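Visit to the open studios at the old Flumar mill

I came to the mill on Oct 16, 2019 with my sketchbook and too little water. The building has three floors, and 14 painters work there now. On the open day all the doors stand open and you may go in and ask questions.

First floor

I started with Waldemar Tomaszewski, who paints harbors in oil. He grinds a part of his colors himself and let me try the glass muller. It is slower work than I had imagined – my arm was tired after five minutes. He showed a series of 40 small panels, all of the same pier at low tide. The gray ones I liked best. The ones with strong orange did not convince me, and I told him so, and he was friendly about it.

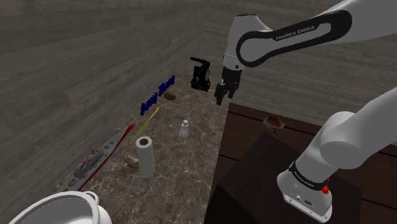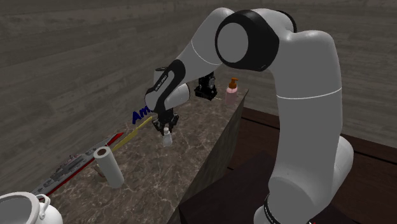 Second floor

The Manurung print room shares this floor with two watercolor painters. A woman was pulling a linocut in four colors and explained how she lines up the paper with pins. I bought one print of a heron for 95 dollars. She signed it in pencil and wrapped it in brown paper.

In the next room there was a talk about varnish. I came late and understood perhaps half of it. The speaker prefers to wait six months before the final coat, even with thin paint.

Top floor

The group show "Parno" hangs here until April, with nearly 148 works. It is too much for one visit. I remember a large night landscape by the stairs and some portraits on raw linen. The light from the roof windows is very good before noon, so go up there first.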